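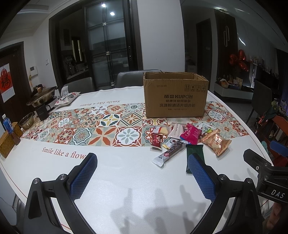
Project Report: Sorting the Snack Table

What we wanted to find out

Our team, Kiani, picked a small problem that everyone in our building knows: the shared snacks never stay sorted. For this project we used a round white table with a patterned runner, a used cardboard box and a pile of individually wrapped snacks. We loved working on something this ordinary!

Setup

The box is an old dishwasher detergent carton with the flaps gone, so it stays open and you can reach straight in. It's creased and a little stained, but everything in it is wrapped, and it cost us nothing. We put it toward the back of the table and left the snacks in front of it. The runner is full of tile patterns in orange, teal and yellow, and it made the table a really cheerful place to work. "Smile like a flower" is printed on the white part — that became our team motto by the second session.

Method

Each round had 20 snacks. One person packed while another kept time, then we switched. We tried 2 ways of packing:

Way 1: pick up whatever is closest and drop it in.
Way 2: group the snacks by size first, then pack the big ones at the bottom.

We did 3 rounds of each and wrote the times in our Trerix notebook.

Results

Way 1 was faster every time, and we expected that. What surprised us was the unpacking! After Way 2 we could find a certain snack right away, while Way 1 had us digging down to the cardboard. The small slippery wrappers were the hardest to pick up in both.

What we would change

Next time we want a divider in the box, and we'd like to test a lower one too. Team Flinumel is doing shelves in December and has asked to borrow our timing sheet.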